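Prenham toy library will move to the old Edwards shoe shop in May

The toy library in Prenham has found a new home. After 17 years in the basement of the music school, it will open again in May on the ground floor of the former Edwards shoe shop, next to the post office.

The library lends toys, puzzles and board games to families for a period of 30 days. It has 3974 items in its catalog, and the number grows every month because many parents bring the games which their children do not use anymore. In the basement there was space for less than half of them. The others were kept in boxes, and a family who wanted one had to ask for it a few days before.

"People borrow what they can see," says Eluned Mostyn, who has managed the library from its first year. "We have beautiful puzzles that did not leave the box for a long time. I hope this will change now."

The stairs were also a problem. Parents with a stroller had to leave it in the entrance of the music school and carry the child down. Grandparents often waited upstairs. The new place has one step at the door, and the town will put a ramp there before the opening.

The rent is paid by the town for the first two years. The library also received a gift of 4000 dollars from the family of Ifor Eynon, a former teacher in Prenham, for furniture and paint. Most of this money went to open shelving, so that children can choose for themselves. 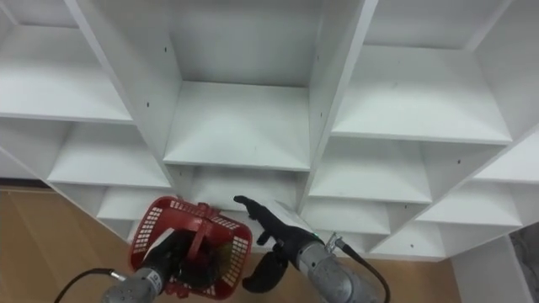 How the lending will work

The rules stay almost the same. A family pays one fee for the year and can have four items at home at the same time. Large toys, for example the play kitchens and the train tables, count as two. Those who are already members do not need to register again, and their old cards are valid in the new place.

A new thing is the evening hour. Until now the library closed at 4 p.m., which was too early for parents who work in Gruvmont and come home with the late bus. From May it will stay open until 7 p.m. on two evenings of the week. The exact days will be written on the door and in the town newsletter.

Selim Başaran, a father of three, has asked for this change since last year. "My wife and I both finish at five," he says. "My mother went to the library for us, and she always came back with the same fishing game. The children know it by heart."

Missing pieces are still a question that many members ask. The library does not take money for one lost piece, but it asks the family to write it on the paper inside the box. For wooden puzzles there is Tomos Jarman, who cuts new pieces in his workshop in Rurkow and paints them by hand. He prefers to receive the whole puzzle and not only a photo, because the thickness is different from one maker to another.

During the move the library does not lend anything. Items which are at home with families now can be kept until the opening, without a late fee. Who wants to return them earlier can leave them at the office of the music school in the morning, in a closed bag with the name of the family on it.

Donations of toys are not accepted before the opening. Books should be brought to the public library.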